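2025-04-12
By Vy Lã
Last updated: September

Unit 4: Reading and Writing Wall Text

These notes go with the second half of the exhibition-making course. Read them before the session and bring one wall label you have copied out by hand from a show you visited yourself. A photo of the label is fine as a backup, but copy it out first.

What counts as wall text

In a gallery, wall text means everything the institution prints and puts near the work. We will use these terms for the rest of the unit:

Intro panel. The long text at the entrance. It names the show, gives the dates and says what the show is about. Usually 150 to 250 words.

Section panel. A shorter text that opens a room or a group of works.

Tombstone. The basic label: artist, birth year, title, date, medium, dimensions, lender or collection. No sentences.

Extended label. A tombstone with a short paragraph under it.

Handlist. A printed sheet with all the tombstones, used when the curator or the artist wants bare walls.

Students often treat the handlist as the modest option. It moves the reading from the wall to the hand, and visitors who don't pick up the sheet get nothing. When Jenő Bakos showed his salt drawings at Trivard, the walls carried only small penciled numbers, and the handlist sat in a box by the door. Most people walked past the box. He liked that result and the education staff did not. Both positions are reasonable, and you will be asked to argue one of them in the written exercise.

The tombstone

Order matters, and it has to be the same across the whole show. We use this one:

Jenő Bakos
Low Water, Second Version
2019
Salt and graphite on paper
Courtesy of the artist

Check the title with the artist or the estate in writing. Check whether "untitled" is a title (capital U, italics when printed) or simply a missing title. List the materials in the order the artist gives them. "Mixed media" is allowed only if the artist insists, and you should ask once more before you accept it.

For video and sound, give the duration, say whether it loops, and give the number of channels. "Two-channel video, color, sound, 19 min., looped" tells a visitor how long to stay. "Video installation" doesn't.

For performance, the label has a different problem: most visitors will read it when the performance is not happening. Put the times on the label. If the performers rotate, name them on a separate card so it can be changed without reprinting the tombstone.

The extended label

An extended label should be 60 to 80 words. That is about five sentences. The reader is standing up, there may be people behind them, and the light is probably set for the work and not for the text.

Start from something the reader can check by looking. Then give one fact they couldn't have got by looking. Then stop, or add one sentence that connects the two.

Compare these drafts for the same piece, a fabric work by Thảo Cao from the group show Prenari.

Draft A: "Cao's practice interrogates the porous boundaries between memory and material, inviting viewers to reconsider their relationship to domestic labor and its histories."

Draft B: "The seams are on the outside. Cao sewed this piece from curtains taken out of her family's house before it was sold, and left every old hem and cord channel in place. The darker bands show where the cloth was folded and the sun didn't reach."

Draft A could hang next to 1,000 other works without a word changed. Draft B only fits one. In class we will go through Draft A and mark each word that would have to change if the work changed. There are very few. "Invites the viewer to" is the phrase to watch for, along with "explores," "questions" and "engages with." You can use these verbs, but write down what is being explored and how, then see if you still need the verb.
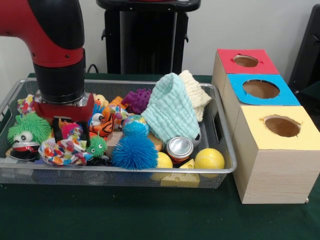
Draft B has a weakness too. It leans on biography, and a reader may come away thinking the work is a family document. Cao asked for the sentence about the house to be shortened, and in the printed version it reads "from curtains that hung in her family's house." The sale was removed. Artists get to read extended labels before they go to print, and a request like that should normally be granted.

Who is speaking

Most wall text has no named author. It says "the exhibition" or "the museum" or nothing at all. This gives it a lot of authority that it may not have earned. Some alternatives to know:

Signed labels. The writer's name or initials appear at the end. Used in Prenari for all extended labels, which were written by three different people.

Artist's statements in quotation marks. Useful, but keep the quote short and give the year. An artist may say something in an interview and think the opposite ten years later.

Community labels. Written by people with a connection to the subject. These need a fee, a proper edit and the same size type as everything else. A community label in smaller type is worse than none.

Venkatesh Iyengar's essay in your reader ("The Unsigned Wall") makes the case for signing everything. Giang Thân's reply, printed right after it, says that a signature turns the label into a small review and shifts attention to the writer. Read both. Iyengar is stronger on the history and Thân is stronger on what happens in the room.

Two languages

If the show is bilingual, both texts are originals. Don't write one, translate it overnight and set it in gray underneath. For the Trình exhibition the Vietnamese and English texts were drafted side by side and then cut to match in length. The English came out plainer than usual because every sentence had to survive the comparison. That is a good test even for a show in one language.

Allow extra room. Diacritics need more line spacing, and a typeface that looks fine in English may handle stacked accents badly. Print a test at full size and tape it to the wall.

Production notes

Type size: 18 point minimum for tombstones, 24 for extended labels, larger for panels.

Height: center of the label at 54 inches from the floor. Lower if a bench is nearby.

Placement: to the right of the work unless a doorway or corner prevents it. For floor pieces, use the nearest wall and add a direction.

Proofing: two readers, one of whom has not worked on the show. Read the names aloud, letter by letter.

Spares: print one extra of everything. Labels fall off, get leaned on and get taken home.

Exercise

Choose one work from the Vamon collection display on the ground floor. Spend 10 minutes with it before you read its label. Write down what you see in plain sentences, then read the label and note anything it told you that you had missed.

Write a tombstone and an extended label of no more than 80 words for the same work. Then add half a page on whether the work would be better served by a handlist, referring to the Bakos case or to one you know.

Bring 2 printed copies at full size. We will put one set on the wall of the seminar room and read them standing up. The other set is handed in with your half page attached.

Reading for next time: Iyengar and Thân, as above, and the section on label heights in the access guide. Skip the appendix.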